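4.2 Planner and reset loop

We ran all planning tests in the Bramwell simulator, with the Jadik planner on top and no changes to the low level controller. Each episode starts from a random layout: cylinders and caps dropped on the platform from a small height, then left to settle. No cleanup after settling. If a cylinder ends up leaning or a cap rolls onto its side, it stays that way. This matters, see Section 5.

The planner gets object poses straight from the simulator (no camera in the loop for this section). It samples grasps per object, throws out the ones that collide, then ranks whats left by clearance between fingers and neighbors. Up to 10 grasps are kept. Motion to the pregrasp point is a plain joint space search, capped at 3000 nodes. If the cap is hit we take the next grasp on the list. After 4 failures the object is marked blocked and the planner moves on.

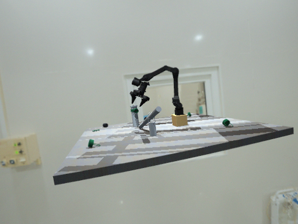 Figure 6. Simulated arm with the gripper open over the platform. One cylinder carries a green cap, another is tilted.

Upright objects were easy for the clearance score. Tilted ones not so much. The first version of the score used a bounding box around each object, and for a leaning cylinder that box is far too big, so good grasps got thrown out. We switched to a capsule fit. Slower per query but far fewer false collisions, and the search hits the node cap less often.

Second issue: contact order. When two objects almost touch, closing on one can push the other, and the stored poses are then stale. We now re-read all poses after every finger motion and replan if anything moved. Cheap in simulation. On hardware it would need a fresh perception pass, which we did not time.

We logged 605 episodes with the capsule score and full replanning. Seeds and layouts are stored with the Torncombe tooling, so any episode can be replayed step by step. Replays match the orignal run only if the physics step is fixed; with a variable step the settling phase drifts and the layout comes out different. All results below use the fixed step.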